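The radio in my kitchen has started picking up the hum again. It did this last January too, and I wrote a little about it then, but I've kept better notes this time so I'm putting them down in order.

I live outside Hetuvville, on the road that runs along the reservoir. The set is an old Rikon tabletop model that gets the farm report and not much else. At 2:40 in the morning I came down for a glass of water and the radio was making a low buzz with the volume turned all the way down. It was still plugged in but switched off.

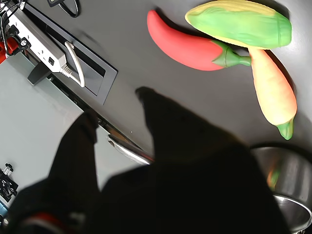 I unplugged it and the buzz kept on for 6 seconds by the stove clock. Then I went to the back window. Over the water, toward the Drovell grain elevator, there was a single orange light. It didn't blink. It stayed level for a few minutes and then dropped behind the tree line, slowly, with no sound that I could hear through the glass.

I know what most people will say. There is a tower past the elevator, 286 feet tall, and it has a red light on top. I have looked at that light for years. The orange one was well to the left of it and both were lit at the same time.
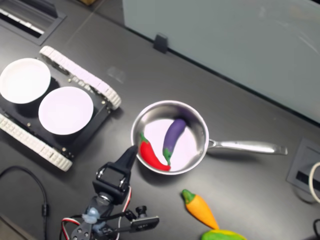 Could it have been a plane coming in to land?

The nearest airstrip is on the other side of town and has no night traffic that I know of. A plane on that heading would also have passed over my roof, and I would have heard it.

The next morning I walked down to the shore. It is 218 steps from my porch to the gate and a bit more to the water. The ice was gray and had no marks on it. The neighbor's dog would not come past the gate, though he is stubborn in general and I don't put much weight on that.
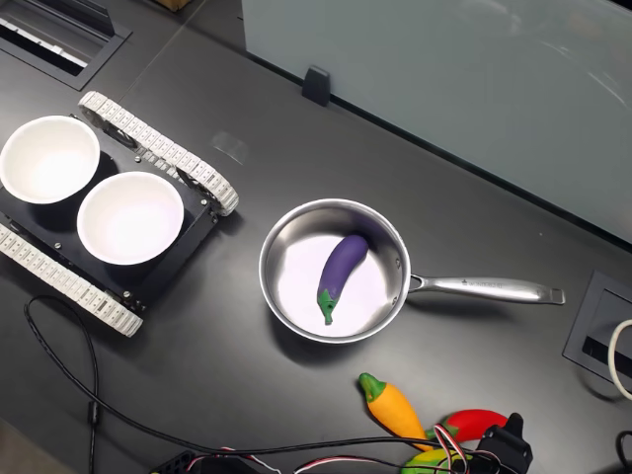
The only other odd thing was the kitchen faucet, a plain Moen, which spat air when I turned it on and then ran rusty for a minute. That could be the well. I had the pump looked at in the fall and it was fine.

I've moved the radio to the upstairs hall and I leave it unplugged at night. If anyone along the reservoir road saw an orange light that same week, leave a comment with the time and which way you were facing.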